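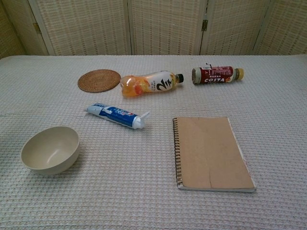 Lovero: Call for Participants, Table Clearing Study

Lovero is recruiting 85 adults to perform ordinary tabletop chores for a study of how far machines still lag behind people at them. Current systems can pick up a rigid bottle on most attempts. Putting a tube back where it belongs with the lid shut, or lifting a notebook that lies flat on cloth, is much less certain. We need human baselines for the same tasks.

What you will do
You will be given a table with household objects on it and a written instruction, such as "stand the bottles up" or "close the toothpaste and put it in the bowl." You work at your normal pace. Each visit covers 8 tasks, repeated in a different order after a break. Layouts are drawn from a set of 218, and you will not see them in advance. Sessions are recorded on video; faces are not kept.

Who can apply
Age 18 or over. Full use of both hands. Normal or corrected vision. No technical background is needed. Left-handed applicants are especially welcome, as the pilot group had too few. Employees of Basberg, which supplies our test software, are not eligible.

Payment
A flat fee is paid by bank transfer after the second visit. Parking is free at the Bikness entrance.

How to apply
Write to Irén Antal, participant coordinator, at the Lovero front office, giving your age, dominant hand and available weekdays. Questions about data handling go to Ye-seo Joo. Visits run through September. Applicants not selected will stay on the reserve list unless they ask to be removed.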